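Progress report to the Lasten Games Fund
March 3, 2025
Project: Satine (management sim, PC and console)
Prepared by: Tyyne Manninen, producer, Ovum

The build we promised you for November exists and can be played from start to finish, provided you don't open the laundry menu. Joni Lappalainen has closed 300 bugs since the last report. The testers, a generous bunch, have found 88 new ones, mostly in the hotel elevators, where guests still board in good spirits and come out on the roof.

Console work is behind. Loading a full hotel takes 88 seconds on the older machine, and Esko Ahonen wants it down to 8. We have agreed that he may want this. The fix means rebuilding how rooms are stored, and he started on it last week.

Music is finished and under budget – a sentence I have never typed before. Cyril Ellwood delivered the last tracks early and has asked twice whether anybody listened to them. We have now.

The closed beta drew more than 500 sign-ups. Players like the kitchens, dislike the tutorial and are fond of the rude concierge, who was supposed to be replaced. He stays.

Spending is on plan apart from localization, where the second quote from Laitinen came in higher than the first. Paavo Honkanen is talking to them. We ask that the next payment be released on the agreed date, and that the console milestone move back by one month.

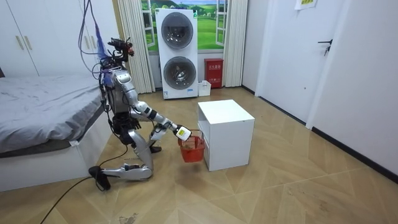

Silver-and-black humanoid robot kneeling with a red basket.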